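To: cell-planning list
From: Bujar Krasniqi
Date: September 4, 2019
Subject: Re: Arm order for the Flondcombe kitchen bench, hold or release?

Doina Nikolaidis wrote:
> I have the Brunner quote open and I need to know what we are committing to
> before I sign it. As written it covers two arms, two parallel grippers, one
> controller cabinet and the counter-height mounts. The spare finger sets are
> a separate line at 3,000 and I don't see them in the February plan at all.
>
> Can you also explain why the simulation work is being charged to the
> equipment budget? Ukora billed us for it under "integration" and I would
> have put it under software.
>
> Last point: do we need both arms on day one? If the second one can slip
> to the next budget period, the order gets a lot easier to approve.

Doina,

Taking these in order.

Finger sets. They were left out of the February plan by mistake, and the mistake was mine. The quote includes one set per gripper. The fingers we want are long and narrow at the tip, and I expect to damage a few while we tune the approach to the plate. The 3,000 covers 5 spare sets. Brunner will hold that price if the line goes on the same purchase order as the arms. If it is ordered later, it gets requoted and ships with a longer lead time. I would keep it in.

Simulation charge. Ukora builds the scene and also delivers the mount positions that come out of it. The mount drawing is a hardware deliverable, and the counter at Flondcombe can't be drilled without it. I asked them to split the invoice into two lines, scene work and mount layout. Once they do, you can move the scene work to software and leave the layout where it is. I have no objection to either arrangement so long as the layout gets paid for this period.

Second arm. It can slip, with conditions. The layout assumes two arms, and I don't want to re-run it for one and then again for two. What we can do:

- buy both mounts now and install both
- buy the controller cabinet sized for two
- buy one arm and one gripper now
- take a written option on the second arm and gripper at the current price

The first task list has 50 pick-and-place items, all single-hand: produce onto the plate, off the plate, and over to the gray unit at the right end of the counter. The left arm would be the one to buy first. My concern is reach. The gray unit stands at an angle to the counter, and the left arm has a long way to travel past the plate to get to it. If the reach study says the left arm can't cover the top of the unit with margin, then the option is no use to us and we need both arms from the start.

Ukora is running that study now, with the plate in 3 positions. I have asked for the reach envelope as a table and not only as renders, so that Clukach can check it against the real counter dimensions before anything is drilled.

Please hold the order until I have the table. The quote stays valid long enough for that. If you need a number for the budget sheet in the meantime, carry the two-arm total plus the finger sets, and mark the second arm as deferrable.

One item missing from everybody's list, including mine: guarding. The counter is open on the side facing the walkway. Clukach may have panels left over from the packing line. If not, that is another line, and I would sooner see it in this order than find it during the safety review.

Renders from the Ukora scene follow. The mounts are not final.
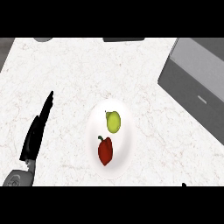
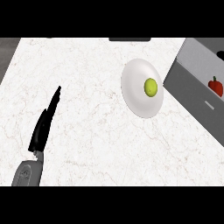 Counter scene, left arm at lower left, plate and gray unit to its right.

Bujar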